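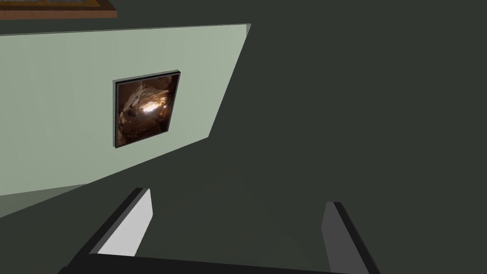 Wrist-view pose estimate drifts when the gripper faces the walls
Project: Jernham
Component: Vaher (visual pose estimator)
Opened by: Ayten Baysal
Assigned to: Muireann Lenihan
Status: Resolved, follow-up open

Ayten Baysal, 12th October
Running the Clindano room set with the arm in free motion, gripper open, no task object. Vaher estimates camera pose from the rendered wrist view and we compare it with the simulator pose. Over tabletop views the position error stays under the 20 mm limit. Once the wrist rolls and the view goes up toward the walls, the error climbs to 150 mm and the estimator still reports high confidence. Same result on all 3 seeds. Each episode is 600 frames.

Expected: error under the limit, or low confidence when there is little to track.
Observed: error well over the limit, confidence close to maximum.

Muireann Lenihan
Which renderer build? And is the gripper mask on?

Ayten Baysal
Avura renderer, current build. Mask is on, default settings. I have tried the following:
Restarted the estimator between episodes. No change.
Raised ambient light in the room file. More keypoints on the wall pictures, drift the same.
Turned off shadows. Slightly worse.
Slowed the wrist to half speed. The drift starts later in the episode and ends at the same value.

Muireann Lenihan
Reproduced on the first seed. I dumped the keypoints for the wall-facing part of the run. The flat green areas give nothing usable, as they should. Nearly all the keypoints on the room are inside the wall pictures. The rest sit on the finger edges, and those should have been masked.

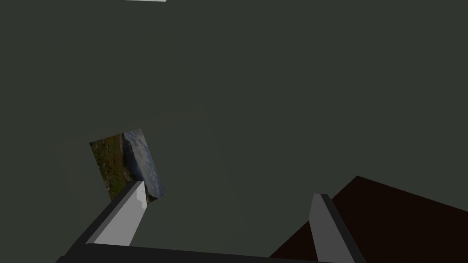

Wrist view toward the wall, fingers open. The landscape picture at left is the only patterned surface in view.

The tip of the left finger overlaps the bottom edge of the landscape. The contrast there is strong, pale finger against picture, and the detector puts a dense group of points along it. Those points move with the camera, so the solver takes them as evidence that the camera has stopped. That explains the high confidence -- a lot of points, all in agreement, and all of them on the robot.

Ayten Baysal
Then why is the mask not removing them? It works over the table.

Muireann Lenihan
The mask is drawn from the commanded finger width. Your free-motion script never sends a width command, so the mask uses the stored closed position while the fingers are rendered open. The tabletop runs go through the grasp script, which does send one.

Workaround: send one open command before the first frame. Fix: read the mask width from joint state. Patch is on the Vaher branch.

Ayten Baysal
Workaround confirmed on all seeds. Patch confirmed as well, with the workaround removed. Error is back under the limit for most of the wall-facing frames. Where it goes over, confidence now drops, and I can filter on that.

The February baseline used the same free-motion script. Those wall-view numbers should be withdrawn and rerun before they go into the comparison table.

Muireann Lenihan
Agreed. Closing the mask bug and leaving the rerun open under your name. Please keep the old logs -- I want to check how many accepted poses came from finger points alone.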